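Bench tidying, Monday 24/10/2022. A thread on how I sort the small stuff on a shared work table. Long, and mostly about pencils.

The method is dull. Divide the top into three strips by how often you reach for what's on them. Left strip is parts in use or parked. Middle is kept for whatever is being worked on. Right is small objects with a fixed home elsewhere that have drifted in.

Most people start with the worst strip. I start with the right, as it clears fastest and gives you somewhere to put things down while you do the left.

Time limit per strip is 15 minutes. If it isn't finished, write down what stopped you and move on. The usual answer is an object with no home, and more minutes won't fix that.

Surface first. We changed to a matte black covering after years of a glossy white top. The white one threw the ceiling lights back at you and small pale parts vanished on it. Black has the opposite fault: black screws, black washers and black cable ties all disappear. On balance I lose fewer things now.

Dust shows more, though. A dry microfibre cloth before anything gets put back, never a wet one. Water leaves tide marks on ours that take two passes to shift.

Pencils. We moved the shared pot to bright barrels only. A dark green pencil on a black top gets swept off with a sleeve and turns up in December. Orange is the best we've tried.

Get the sort with an eraser on the end. Separate erasers migrate. The eraser on the end of a pencil is usually a poor eraser, but you always know where it is.

Same argument for mugs. One colour per person, as loud as possible, towards the back of the table and never in the middle strip. Min-kyu Yoon held out for plain white for most of last year and drank a good deal of other people's coffee.

Right-hand half, with the left still to do. Pencil on the black, yellow-green mug near the back, the white box with the blue end lying on its long side at an angle. The grey metal plate and the white fixtures on the left belong to the next strip.

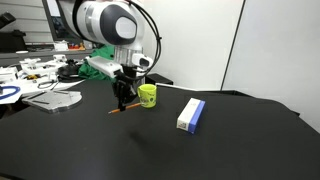 Yolandi Maluleke asks why the pencil doesn't go straight into the mug and save a step. Fair question, and half the desks in the building do it that way.

Two objections. A mug with a pencil in it stops being a mug, permanently. Nobody washes it, nobody drinks from it, and within a fortnight it has a scalpel blade in the bottom. Second, pencils stored point up in something that short lean out at a shallow angle and you catch them with a cuff.

If you do want a pot, get one at least two thirds the height of a new pencil and heavy enough not to tip. Ours is a Skedulholm, straight-sided, rubber foot. It lives on the shelf above the table and comes down for nothing.

Boxes. Small cartons should sit square to the table edge with the label facing out. A box at an angle uses more table than its footprint, and you end up with a wedge of dead space behind it that collects clips.

Any carton that stays longer than a week gets a number on a strip of paper tape and a line in the book. Current number is 3541. We didn't start from one, I inherited the sequence and have never found the first book.

Open cartons get emptied or closed the same day. A half-open flap is a shelf, and people will use it as one.

Left strip. Parts in three groups: goes back on the machine, goes back in a drawer, doesn't belong to us. Don't make a fourth group called "misc". I have made it several times and all of them are still in the cupboard.

Paper under parts is the slow bit. Lift the parts, take the sheets out, read every one before binning. Last time one of them was the only copy of a drilling template, with dimensions in pencil and no date.

Flat metal plates should be stored on edge in a rack, not lying flat on the table. Lying flat they get used as trays. We have a Jemer rack, 41 cm deep, which takes anything we own except one plate that has to go in diagonally and annoys everyone.

Cloths: fold or hang. A crumpled cloth hides small parts, and shaking it out over a hard floor is how you find them. Shake it over the table.

Cables. Coil anything not plugged in, one tie, ends together. Anything that is plugged in runs along the back against the wall. A thin cable across the back of the table is acceptable if it lies flat. If it lifts anywhere along the run, tape it there.

On price, as two people have asked. The drawer unit I'd recommend is the Tritidgate with the shallow drawers, which came to 1399 with dividers when we ordered. Expensive for drawers. The Ndlovu one is cheaper and perfectly good up to the point where you load the top drawer fully, after which it sags in the middle and sticks.

Shallow drawers matter more than the make. In a deep drawer things get stacked, and then the bottom layer might as well be in another building.

Total for the right strip this time: under the limit. Left strip: ran over, stopped, wrote down "fixtures, no drawer". Same note as last time.

Will do the left properly once the dividers are cut. Labels are already printed, in the wrong size.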